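Returning clothes bought in a store or online: tips for getting your money back

Updated 3rd December

Stores are free to set their own rules on change-of-mind returns, and the rules get looser and tighter through the year. Read the back of the receipt before you leave the register. At Wirach the window is 39 days for full-price clothing and 17 days for anything marked down. Clernov gives store credit only on sale items.

Try things on the day you get them, over your own underwear, away from makeup and pets. Leave the tags on until you are sure. A cut tag is the most common reason a return is refused, even when the item has not been worn.

Keep the bag or mailer an online order came in. Most can be turned inside out and taped shut again.

Check the fabric in daylight. Dark colors show lint and pale fluffy ones show marks, and a store clerk will look for both. Use a dry lint brush. Do not wash an item you plan to send back.
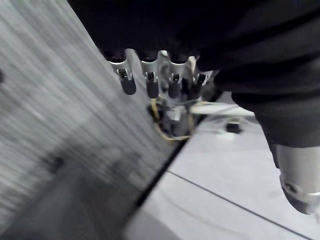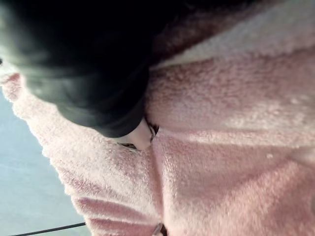
Dark fabric in the first picture, soft pink in the second.

Take the card you paid with. Some chains will refund only to that card. If it has expired, the bank will usually pass the money to the new one, but ask first.

Orders from outlet sites such as Rana often go back to a warehouse and cannot be handed in at a branch. Look for the return address on the packing slip. Get proof of postage and keep it until the refund shows on your statement.

Gifts need a gift receipt. Without one, the store may offer the current selling price, and in January that can be half of what was paid.

The Drornside outlet center has 2 returns desks, one for each floor. The upstairs desk closes an hour before the stores do.

Faulty items are a separate matter. Photograph the fault, stop wearing the item and contact the store as soon as you can.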